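Workshop notebook, Lodside
September, started 7:40 in the morning

Subject: casein paint, second round. Picking up from the chalking problem on the test boards.

The chalking is real and it is worse than I wrote last time. Rubbed each board with a black sock over one finger, ten strokes, same pressure as I could manage. Boards 1 through 4 all left white on the sock. Board 5 left a little. Board 6 left nothing, but 6 is the one I gave an extra spoon of curd to by mistake, so at least the mistake is telling me something. There is too little binder for the amount of chalk. I had been blaming the lime.

Old recipe, for reference, as copied off the inside of the cupboard door:

Skim milk curd, drained, 404 g
Lime putty, 32 g
Water, enough to move
Chalk, "until it looks right"

The last line is the trouble. I have been adding chalk until it looked like the latex paint I grew up with, and casein should be thinner than that. It looks like nothing going on and covers as it dries. If it covers when it is still fresh on the brush, there is too much chalk in it.

8:30. Curd. Skim milk from the store, warmed on the low ring, white vinegar stirred in a little at a time. Broke cleanly. Strained through the cotton cloth, rinsed under the cold tap until it stopped smelling of vinegar, then rinsed again. If vinegar is left in the curd it eats up the lime and the casein does not dissolve all the way. I am fairly sure that was the cause of the lumps in the Reisinger batch, the one we had to put through a stocking three times. Write it on the jar next time: RINSE UNTIL NO SMELL.

Squeezed the cloth by hand and hung it from the shelf bracket. The curd should crumble and not smear. If it smears, it is holding too much water and the weight on the scale means very little.

9:50. Weighed out 404 g again so I can compare. Pushed the curd through the coarse sieve with the back of a spoon. Added lime putty, 32 g, from the older tub, the one kept under water. Worked it with the flat paddle. It loosens all at once after a few minutes, from cottage cheese to something like thin honey, and goes a bit clear and yellow. Left it to sit covered. Goggles and gloves for this part, please, everybody. Lime putty looks like frosting and it burns.

While that sat I cut boards from the leftover pine. Planed one face, left the other rough. Half the boards got a coat of plain skim milk first as a size, brushed on thin. The Plikamance notes say this evens out the suction on bare wood. I have my doubts but it costs almost nothing to try. The pencil mark S on the back means sized.

10:45. Let the base down with water. Divided it into two jars, A and B.

Jar A: chalk at half of what I used last time, soaked in water overnight. Stirred in without any fuss.

Jar B: same amount of chalk, added dry. Lumps right away, as expected. I wanted to know whether they would break down if left alone. They did not. Had to go at it with the whisk, which put in so much air that the top third was foam. Let it stand, skimmed it, used what was underneath.

So the chalk gets soaked the night before. I am going to stop testing that.

Pigment. Yellow ochre, mulled with a little water on the glass to a paste before it went in. One level spoon per jar. The color in the jar is much darker than it will be on the board. I painted a strip on scrap and held it near the heater to get a quick look. Dried, it was the pale straw color we want for the Rundeck shutters, maybe a touch greener. A pinch of raw sienna would pull it back. Did not do it in this batch because I want to change only one thing at a time, and I have already changed two.

11:30. First coat on all boards. Wide bristle brush, damp, long strokes with the grain. Casein gives you very little time. Going back over an edge that has started to set leaves a lap mark, and it stays there through the next coat. On the rough faces this hardly shows. On the planed faces it shows a lot. For the shutters I would do one slat at a time, end to end, and not stop for the phone.

Drying rack. We have been laying boards flat on newspaper, and the edges stick, and the newsprint comes off on the paint. Two of the last set have the back half of a crossword on them. Small boards do better standing on edge with air on both sides. Wire works well for this. There is hardly any contact, and what little paint gets on it can be scrubbed off if it is done the same day. By the next day it needs a scraper.

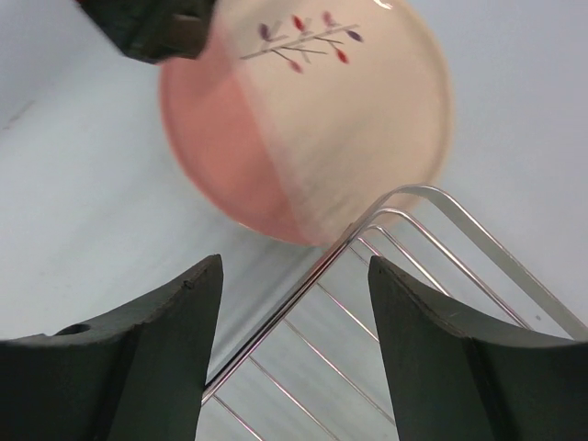

Spacing is what matters when the boards stand up. Too close together and the middle ones dry slowly, stay soft, and pick up each other's dust. I leave a gap of at least two board thicknesses and put the sized ones at one end so they do not get mixed in with the others.

1:15 in the afternoon. First coat dry to the touch on everything. Cooler at the door end, so those were last.

Looked at them under the window:

A, unsized, rough face: even, flat, a little thin. Good.
A, unsized, planed face: thin, with the grain showing through dark. Needs the second coat.
A, sized, rough face: same as unsized as far as I can see.
A, sized, planed face: more even. Fewer lap marks. All right, Plikamance has a point.
B, all: pinholes from the foam. Otherwise the same color.

1:40. Second coat on the A boards only. Went on easier than the first, with less drag. The jar had thickened since the morning, so I added a splash of water. Do not add much. It gets runny very suddenly and there is no taking it back out.

Washed the brushes in lukewarm water and a bit of dish soap, then combed them. Casein left in the heel of a brush sets like glue, for the plain reason that it is glue. The good two-inch brush is already lost from last month. It is in the can by the door if anyone wants a stiff brush for paste.

4:20. Sock test on A, second coat. It is too early for a fair result, but I was curious. Unsized: faint white. Sized: faint white, maybe less. Both far better than boards 1 through 4. Will repeat when they have cured properly. I have 29 boards in total counting the old set, and they are all numbered on the back now, which should have been done from the start.

Water test, also too early. One drop on the corner of board 22, left for a minute, wiped off. It darkened and then came back without a ring. Unsized board, same drop, left a soft ring. The shutters will need oil over the top in any case if they are going to be outside. Boiled linseed, thinned, after a full cure. The oil will shift the ochre toward brown, so the color sample for Rundeck has to be an oiled one or there will be an argument.

Leftover base went into the fridge in the jar with the red lid, marked PAINT NOT FOOD. Good for a couple of days at most. If it smells like a barn, throw it out, and don't try to rescue it with more lime.

Next:

Soak chalk tonight, same amount as jar A.
Repeat A with a pinch of raw sienna.
Try sizing on the planed faces only.
Oil one A board, half masked, once it has cured.
More lime putty under water. The older tub is down to the last third and the new one is still gritty.
Find out which sieve Reisinger used.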